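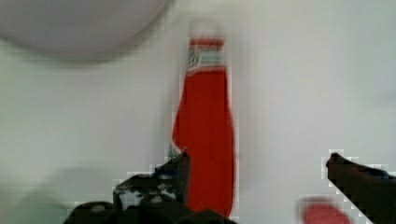 Ketchup and Other Squeezy Bottles: Your Questions

Last updated 04/10/2018

Welcome to the sauce page! I look after the condiment shelf at the Plodley supper club, and people ask me about ketchup more than they ask me about the food (I've stopped minding). If yours isn't covered, leave a note in the book by the door and I'll add it.

Fridge or cupboard?

Fridge once it's opened, if you want it to taste its best for longer. An unopened bottle is perfectly happy in a cool, dark cupboard. We get through ours so quickly on supper nights that it hardly has time to notice where it lives, but at home I always put it in the fridge door. Do check the label, as some of the lower sugar and lower salt ones are fussier.

I hate cold ketchup on hot chips. What can I do?

You're in good company! Squeeze what you need into a small dish when the chips go in the oven and leave it on the side. By the time they're ready it will have lost its chill. Please don't put the bottle in the microwave.

Should it be stored cap up or cap down?

Whichever way the bottle was made to stand. If it has a wide flat cap, turn it on its head and the sauce will always be ready and waiting. If it has a narrow neck and a rounder bottom, keep it upright, and give it a shake with the lid firmly shut before you squeeze.

Why do I get a splash of pink water first?

Ketchup separates a little when it stands still. The water is harmless, and a good shake mixes it back in. Shake, tap the base on the table, then open. Doing it in the other order is how we came to repaint the wall at Pundcombe.

How do I get the last bit out?

My favourite question. There are often some 4 portions hiding in a bottle that looks finished, mostly round the shoulders. Stand it on its cap in a mug overnight and most of it will slide down. For what's left, add a spoonful of vinegar or warm water, shake hard and tip the lot into baked beans, a stew or a barbecue marinade. It's lovely in a lentil soup too.

The cap is crusty. Is that a problem?

It's only dried sauce, but it does block the hole and then you get the dreaded sideways squirt. Wipe the nozzle with a damp cloth after every meal. Once a week, unscrew the whole cap, soak it in hot soapy water and poke the hole clear with a cocktail stick. Let it dry before it goes back on.

Can I refill a squeezy bottle from a big tub?

At home, yes, provided you wash and dry the empty one properly first. Don't top up an old bottle with new sauce, however tempting it is, or the oldest ketchup just stays at the bottom for ever. A strip of masking tape with the date you filled it saves a lot of sniffing and guessing. A jam funnel makes the job much easier.

How do I get ketchup out of a tablecloth?

Scrape off what you can with a spoon, then run cold water through from the back of the cloth. Rub in a little washing-up liquid, leave it for a while and rinse. Hot water can set the stain, so save that for the proper wash. Auður Bjarnason, who washes all our cloths, then hangs them in full sun and swears by it. Even in March!

Can I make my own?

Oh, do! You need ripe tomatoes, onion, vinegar, brown sugar, salt and a pinch each of cloves and allspice. Simmer until thick, blend, sieve and simmer again. It comes out darker and runnier than shop ketchup and tastes much more of tomato. Mine keeps in the fridge for 2 weeks, and I freeze the rest in ice cube trays.

What does it go with, apart from chips?

Cheese on toast, fish fingers, meatloaf, a bacon roll, scrambled eggs if you were brought up that way. Stir it into mayonnaise with a squeeze of lemon for prawns. A spoonful in a cottage pie filling is a very good thing indeed, and so is a spoonful in the gravy for sausages.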